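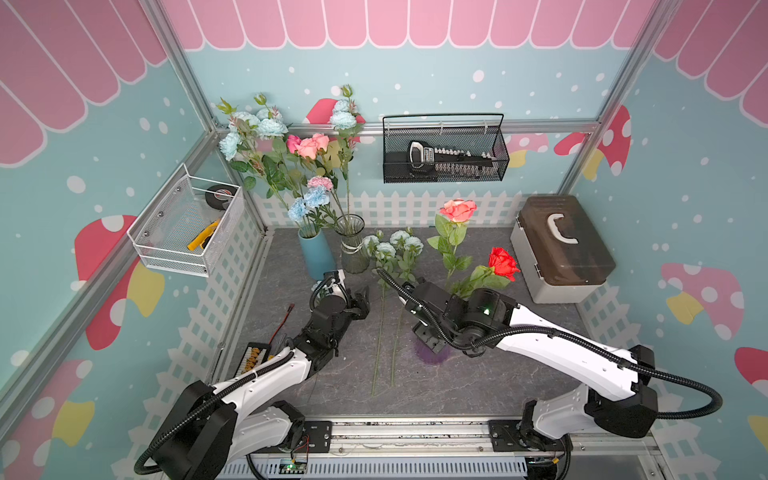 Countertop care depends on what the surface is made of, and the pattern on it is a poor guide to that. Natural stone, quartz composite, solid surface, laminate and printed film are all sold in similar colors. A gray marble-patterned top like the one under the vases and flowers could be listed in any of those categories, and each category has its own rules for sealing, cleaning and repair. Identify the material first, then use the answers on this page. They apply to indoor counters in kitchens, shops, studios and bathrooms. They do not cover floors, shower walls or outdoor installations.

Identification

How do I find out what my countertop is made of?

Start with paperwork. The invoice, the fabricator's drawing or a label on the underside will usually name the material. If none of these exist, look at an exposed edge or a sink cutout. Stone and quartz composite have the same body all the way through. Solid surface is also uniform but feels warmer to the hand and can be marked with a fingernail file in a hidden spot. Laminate has a thin decorative layer over a wood-based core, and a dark line is often visible where two sheets meet. Printed film has a seam or a lifted corner somewhere, most often behind the faucet.

Does a drop of water tell me anything?

It tells you whether the surface is absorbing water at that spot. Place a teaspoon of water on a clean, dry area and leave it for 6 minutes. Wipe it off. A darker patch means the surface is porous and either has no sealer or has a worn one. No change means the surface is nonporous, or porous and still sealed. The test cannot separate those two cases.

Can I use vinegar or lemon juice to test for marble?

We do not recommend it. Acid reacts with calcite and leaves a dull spot, and the spot has to be polished out. If you have no other option, use a part that will stay covered, such as the underside of an overhang.

What is the difference between marble and a marble pattern?

Marble is a metamorphic stone composed mostly of calcite or dolomite. A marble pattern is a design. Moulin Gray, for instance, is a color name we apply to three different products: a quartz composite, a laminate and a film. Only the suffix on the order number tells them apart (Q, L or F). Please have the suffix ready when you contact us.

Sealing

Which surfaces need a sealer?

Marble, limestone, travertine and most granites. Quartz composite, solid surface, laminate and film should not be sealed. Sealer applied to a nonporous surface has nowhere to go and dries as a haze.

I already sealed a nonporous surface. How do I remove the haze?

Dampen a white nylon pad with the same sealer, work a small section until the residue softens, and wipe it off with a dry cloth before it sets again. Then wash with neutral cleaner. Test a small section first. On film, skip the pad and use a soft cloth. If haze remains after two attempts, stop and send us the order number.

How far does one bottle of Vudon Penetrating Sealer go?

Coverage is up to 100 square feet per quart on dense granite. Limestone and travertine absorb considerably more, and a second coat is normal. Coverage figures on the bottle assume a single coat.

What conditions are needed during application?

The stone should be clean and fully dry. Keep the room below 76 degrees Fahrenheit and turn off fans that blow directly across the counter. Warm air speeds up evaporation of the carrier, and the active ingredient is left on top of the stone. Open flames, including pilot lights, must be out while solvent-based sealer is in use.

How is the sealer applied?

Clear the counter. Mask any painted wall that touches it. Pour a small amount onto a lint-free cloth and spread it evenly, one section at a time. Keep the surface wet for the dwell time on the label and add more where dry patches appear. Remove all excess with a fresh cloth. The last wipe should leave the cloth dry. Wait overnight before using water on the surface.

Does sealer prevent etching?

No. A penetrating sealer slows absorption of liquids. Etching is a chemical reaction at the surface and takes place with or without sealer. Wine, citrus, tomato sauce, vinegar-based cleaners and many bathroom products will etch marble within minutes.

How often should I reseal?

When the water drop test shows darkening. A fixed schedule is not useful, as wear differs between the area by the sink and the area by the wall. It is acceptable to reseal only the section that fails.

Cleaning and daily use

Which cleaner is safe on every surface covered here?

A pH-neutral cleaner diluted in warm water. Firkach Neutral is supplied as a concentrate and is mixed at 40 parts water to one part cleaner. A stronger mix does not clean better and leaves streaks on polished finishes. Rinse with plain water and dry.

Can I use bleach or ammonia?

Not on natural stone or film. Solid surface tolerates brief contact with diluted household bleach, followed by a full rinse. Never combine bleach and ammonia, and do not use either after an acid product.

Why does a ring appear where a jar or vase stood?

There are several possible causes. On unsealed stone, water wicks in under the base and darkens the surface. This type of ring normally fades as the stone dries. On hard-water supplies, the ring may be mineral scale sitting on top, and it can be felt with a fingertip. On marble, a ring left by acidic liquid is an etch mark and will look dull from a low angle. On film, a ring usually means that moisture has reached the adhesive through a scratch. Put a felt or cork pad under anything that holds water for long periods and lift it now and then to let the surface dry.

Do artificial arrangements need the same precautions?

There is no water to worry about, but two other things can mark a light surface. Dyes in some fabric petals and leaves will transfer if the fabric gets damp. Cut wire ends in artificial stems can scratch laminate and film when a bunch is dragged across them. Lift the bunch, or lay a towel down before sorting stems.

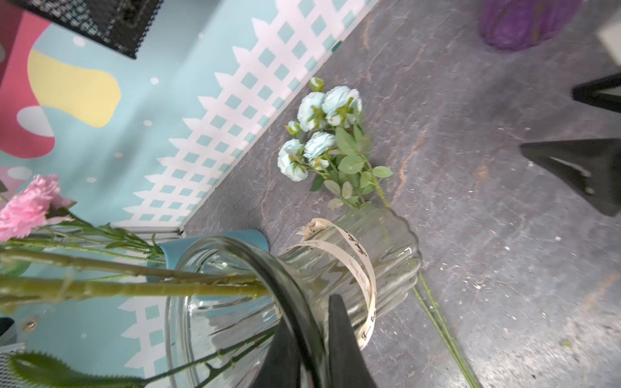

Light blue artificial roses on a speckled gray countertop with faint rust-brown streaks.

What causes rust-colored marks in stone?

Some are natural. Iron-bearing minerals are present in many granites and in some marbles, and they show as brown or orange streaks from the day the slab is cut. Others develop later, when those minerals are exposed to water over time. A third group comes from metal objects left on a wet surface. Patterned materials may also reproduce such streaks as part of the design, in which case no treatment is possible or needed.

Can rust stains be removed?

A surface stain from a can or a tool may respond to a poultice made for iron stains. Check that the product is labeled for your stone. Many rust removers contain acid and will damage marble. Staining from inside the stone usually returns after treatment.

Heat and impact

Can hot cookware be placed directly on the counter?

Use a trivet on every material. Granite rarely suffers from heat alone, but sealer and seams can. The resin in quartz composite discolors. Laminate and film blister, and blisters cannot be pressed flat again.

Can a chip be filled?

Small chips in stone and quartz composite can be filled with tinted resin. Solid surface can be sanded, or patched with a piece of the same material. Laminate filler hides a chip but remains visible at close range. Film has to be replaced as a whole panel.

Are stone offcuts available for color matching?

Offcuts from current colors are kept at the Vosby warehouse. Discontinued colors are matched from a sample you send in. Samples are not returned.

Ordering and warranty

What voids the surface warranty?

Abrasive pads, acid cleaners, sealing a nonporous product, unsupported overhangs beyond the length on the drawing, and cuts made after delivery. Variation in color and veining between a showroom sample and an installed natural slab is not a defect.

How do I submit a claim?

Send the order number, a short account of the problem, the names of all cleaning products used, and one photo taken straight down plus one taken from a low angle with a window behind the damage. Claims go to Kirsten Sutherland in surface support. Please do not attempt a repair before you receive a reply.

When was this page last changed?

In November. The answers on film surfaces were rewritten, and the dilution ratio for Firkach Neutral was corrected to match the current label.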